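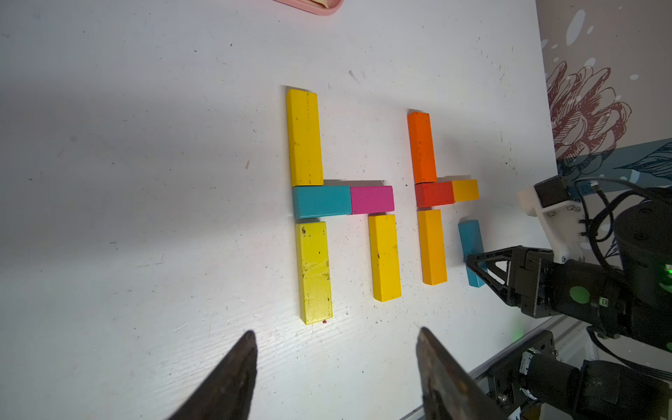

Thread on the fault we had with the two-arm block cell on Wednesday. Short version: the right arm lost power to its joints in the middle of a run and dropped onto the table. No one was hurt. Longer version follows, as a few people running the same setup have asked.

The task is simple. Both arms pick up painted wooden blocks and lay them out flat as letters. We've been recording it at the Praslow site since early October and had 1,328 good runs before this happened.

Run 302 finished but was slow. The right gripper took a long time to let go of its last block. Abelardo Benavides was at the desk and wrote "sticky release, right" in the log. We've had sticky releases before, usually a chipped edge on a block, so he started the next one.

Run 303, the right gripper closed on a block and didn't let go at all. The arm carried on with its planned move, block still in the fingers, got over the middle of the table and went limp. It fell from a hand's height and landed on the blocks.

The left arm kept going. This is the part I'm least happy about. It had no idea the other one was down and carried on reaching into the same space for nearly two seconds before Abelardo hit the stop.
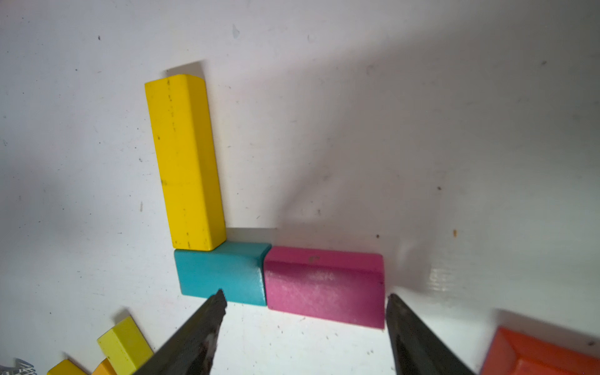 Damage: one fingertip on the right gripper bent slightly, one dent in the tabletop, paint off a yellow block. The paint I don't care about, they were all scruffy already.

First thought was a cable. The ones at the wrist get pulled about a lot and we've had two fail this year. Ilgın Taşdemir swapped the right wrist cable on the same afternoon, ran the arm on its own with nothing on the table, and it was fine for an hour. So we nearly put it down to the cable and went home.

She wasn't convinced, and she was right. An hour of waving about with empty fingers doesn't load the gripper motor. She gave it a block to hold and left it. After eleven minutes the same thing happened, joints off, arm down. She had a folded blanket under it this time.

What was going on: the gripper motor was holding the block at full closing current. It is meant to squeeze, feel the block, then drop back to a light hold. It never dropped back. The motor got hot, its own protection tripped, and it stopped answering on the bus.

That alone should only cost you a gripper. But the controller (we use Walinano) treats a missing motor as a broken bus, and on a broken bus it cuts torque to the whole arm. No slow lowering, no brakes on these joints, just off.

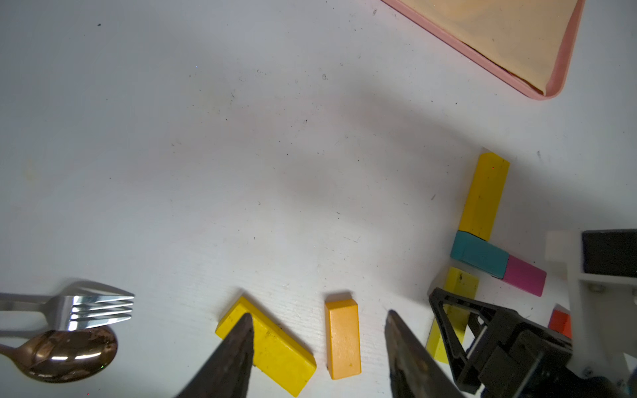
Why it never dropped back: the Akolgo gripper driver was updated on the Monday night before. The light hold setting moved to a new place in the config file. Our old line was still there and was quietly ignored, so it used the default, and the default is full current.

The left gripper had the same wrong setting. It got away with it by holding blocks for less time. It would have gone sooner or later.

We should have caught this. The motor temperatures are logged on every run. I went back through them and the right gripper had been climbing since the first run after the update. We had no alarm on it and none of us looks at that plot unless something is already wrong.

Somebody asked if a falling arm this size is really a safety matter. Yes. People reach in to reset the blocks between runs, and the arms are powered when they do. It's not heavy, but there are screws and hard corners on that gripper and your hand is flat on a table underneath it. 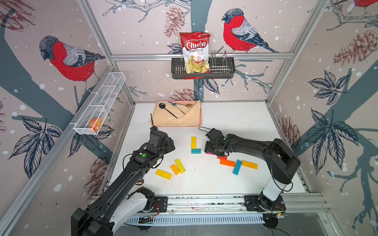 What we've changed so far:

The light hold value is in the new place in the config, and the program now refuses to start if it finds a setting it doesn't recognise.

Gripper temperature has a warning level and a stop level. At the stop level the arm opens its fingers if it's low enough to do that safely, then goes to its rest pose.

If either arm faults, both stop. This was a tick box. It had been unticked during setup and left that way — my fault, I did the setup.

Both arms go to rest before anyone reaches in. It costs us a few seconds a run and Abelardo has already complained about it.

Not fixed: losing one motor still kills torque to the whole arm. That's inside Walinano and we can't change it ourselves. I've sent Sedura the logs from both drops and they say they can reproduce it on their bench. No date for a fix yet.

The new fingertip went on this morning. We're redoing every run made after the driver update, as the grip on those is wrong even where the letters came out fine.

If you're on the same driver, check where your hold current is set before you run anything overnight. Happy to send the config check to anyone who wants it, it's a very short script.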